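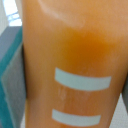 PJ 1 – plastique orange translucide, vu de près

Ticket : synchro stock Foltus > boutique en ligne bloquée
Ouvert le 9 février 2025
Priorité : haute
Statut : en cours

Bonjour, la synchro ne passe plus depuis la mise à jour du module Ritley. Export Foltus OK, le CSV fait 200 lignes, il s'ouvre bien dans le tableur. À l'import ça s'arrête toujours ligne 153, message « valeur inattendue », rien d'autre. Pas de code erreur.

Déjà essayé :
– vidé le cache, deux fois
– relancé le cron à la main depuis le panneau Fastthorpe
– autre navigateur, pareil
– réimporté l'export d'avant la mise à jour : passe sans souci

Donc ça vient du fichier ou de la façon dont le module le lit. La ligne 153 n'a rien de spécial à l'oeil, une référence du fournisseur Radonjić comme les autres. Supprimé la ligne pour voir : bloque sur la suivante du même fournisseur. Je penche pour le ć, encodage ?
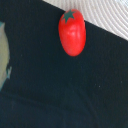 Suite, 14h20. Réenregistré en UTF-8 sans BOM, l'import va plus loin mais les prix à virgule sont lus n'importe comment, un article à 7,00 se retrouve à 700 en ligne. J'ai coupé la mise en vente auto en attendant, sinon on va avoir des paniers bizarres (ou plus de paniers du tout).

15h05. Trouvé dans les réglages Ritley un champ « séparateur décimal », remis sur le point par la mise à jour alors qu'il était sur virgule avant. Corrigé. Prix bons. Par contre il reste 49 articles à stock zéro alors qu'ils sont bien en rayon dans Foltus. Relancé une synchro complète, toujours 49.

Questions pour vous :
1. le passage en UTF-8, on peut le forcer coté Foltus ? Je ne vais pas réenregistrer le fichier tous les matins
2. les stocks à zéro, c'est un filtre sur le dépôt ? On en a deux, le second à l'air ignoré
3. est-ce qu'on peut revenir à la version précédente du module sans perdre le mapping des catégories

Log complet du cron déposé dans l'espace client, dossier imports. Je laisse la vente auto coupée jusqu'à votre retour. Répondez sur le ticket svp, pas par tel, je suis en caisse tout l'après-midi.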